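24/3/27 作業ノート(両手ハンドグリッパー、化粧品まわりの収録と学習)

昨日の続きから。Berge の評価が一晩で終わっていたので、朝いちばんにログを開いた。結果はうれしい方と困った方が半々で、どちらも書いておかないとまた三週間後の自分が同じところで首をひねることになるので、少し長くなるけれど残しておく。

まず困った方。片手だけのデータで学習した方策は、背の高いチューブの手前で毎回ためらう。手先が近づいて、いったん止まって、少し戻って、また近づく。Bendik が横で見ていて「買うかどうか迷っているお客さんみたいだ」と笑っていたが、まさにそういう動きで、こちらは笑いながらも少しつらい。原因は前にも書いたとおり、収録のときに人間の側がためらっているからだと思う。透明なケースに入ったボトルは指先がどこに触れるのか手元の映像だけでは読みづらく、集める人が無意識に速度を落とす。方策はその癖を素直に覚えてしまう。

うれしい方は両手の分。片方の手で隣の品を軽く押さえておいて、もう片方でつかむ、というやり方を混ぜた47本を足しただけで、戻る動きが目に見えて減った。もっと本数が要るだろうと覚悟していたので、これは素直に喜びたい。Hjørdis さんにも早速メッセージを送ったら、「喜ぶ前に時刻合わせを確認して」と返ってきた。ごもっともです。

その時刻合わせの件。左右の映像を別々に記録しているので、開始時に指先を二回閉じて開く合図を入れ、あとから両方の映像で閉じた瞬間を探してそろえている。確認したところ、今回足した分のうち4本で合図が一回しか入っていなかった。急いでいると二回目を省いてしまうらしい(たぶん私です、すみません)。この4本は外して学習し直すことにした。再学習は Sturmont のサーバーに投げてあり、夕方には出るはず。外しても結果の傾向は変わらないと予想しているけれど、予想で済ませるとあとで Ottar さんに必ず突っ込まれるので、ちゃんと回す。

午後の収録は丸テーブルで続けた。品物の並べ方は前回の反省から少し変えて、あえて互いに近づけて置いている。離して置けば取りやすいに決まっていて、それでは両手を使う意味が薄れてしまう。それに実際の棚や洗面台では、こういうものはたいてい肩を寄せ合って立っているものだと思う。うちの洗面台などはもっとひどい。

黄色い指先はやはり良い。白いテーブルと白い容器の組み合わせだと、以前の黒一色の指では先端がどこまで来ているのか、あとで映像を見直すときに苦労した。黄色だと開き具合もひと目で読めるし、もう一方の手の指先が手前の映像に入ってきたときも見失わない。色を決めるときに Holger が黄色を強く推してくれて、私は正直どれでも同じだろうと思っていたのだが、これは完全に彼の勝ちだった。ノートに明記しておく。

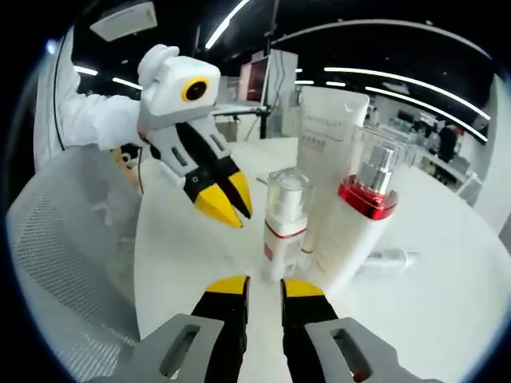
収録の手順(今日の版)

前の版から変えたところだけ書くつもりが、結局ほとんど全部書き直しになった。新しく入る人はこちらを読んでください。

品物を置いたら、手に取る前にひと呼吸おいて両方の録画が始まっていることを見る。そのあと両手の指先を、お互いの映像に入る高さで二回開閉する。二回です。一回では足りません(自戒)。

押さえる方の手を先に出す。取る方の手はそれを待って、斜め手前から入れる。真上から入れるとポンプの頭に当たりやすく、昨日もそれで一度倒した。割れるようなことはなかったが、心臓には悪い。

つかんだら、持ち上げるまでに間を置かない。迷ったときは途中で直そうとせず、その回は捨てて最初からやり直す。直した回も一見するとうまくいっているので残したくなるのだが、例のためらいの元になるのはおそらくこういう回だ。もったいない気持ちはよくわかるけれど、捨てる勇気も仕事のうちということで。

1セットは5本で区切って手を休める。グリッパーは持ってみると案外重く、疲れてくると手首が内側に倒れて映像の向きがずれてくる。本人はまず気づかない。

評価のやり方について

Ansel さんから、成功か失敗かだけで見るのはそろそろやめようという提案があった。賛成。今のままだと、長く迷ってから取れた回と、すっと取れた回が同じ「成功」になってしまい、今回のような改善が数字に出てこない。とりあえず、指先が目標から離れる向きに動いた時間を積算して、一回ごとに記録することにする。スクリプトは Emetti のリポジトリに入れた。名前は仮のままなので、良い案があれば教えてください。

ひとつ心配なのは、押さえる手の動きまでこの指標に入れると値がおかしくなること。押さえる手は役目が終われば離れるのが当たり前で、それをためらいと数えられてはかわいそうだ。今日のところは取る側の手だけで計算している。左右の役割が途中で入れ替わる回をどう扱うかはまだ決めていない。人が手でラベルを付けるのが確実だが、Bendik にこれ以上頼むと本当に嫌われそうなので、接触の早い方を押さえる側とみなす簡単な規則をまず試す。

評価は条件ごとに100回で統一する。前は条件によって回数が違っていて、比べるときに毎回言い訳を書いていた。品物の初期位置も同じものを使い回せるように保存しておく。

残っていること

透明なものの扱いがまだ宿題のまま。照明の映り込みが手の角度で大きく動くので、方策がそれを手がかりにしていないか調べたい。天井の灯りを半分落として同じ配置で評価するのがいちばん簡単だろうか。部屋のほかの人に迷惑がかかるので、やるなら夜。

細くて小さいものを取る課題は、もう少しあとにする。テーブルに寝ているものは指先の高さがほんの少し違うだけで空振りになり、今の指の形ではつらい。Ottar さんは先端を薄く削った版を作りたいそうで、Cukbridge に見積もりを頼むと言っていた。9月の発表に間に合えばうれしいけれど、あてにはしない。

追記。再学習が終わった。4本を外しても、戻る動きが減る傾向はそのまま残っていた。曲線はほとんど重なっている。新しい指標での比較は明日の朝に回す。Hjørdis さんには図を送っておいた。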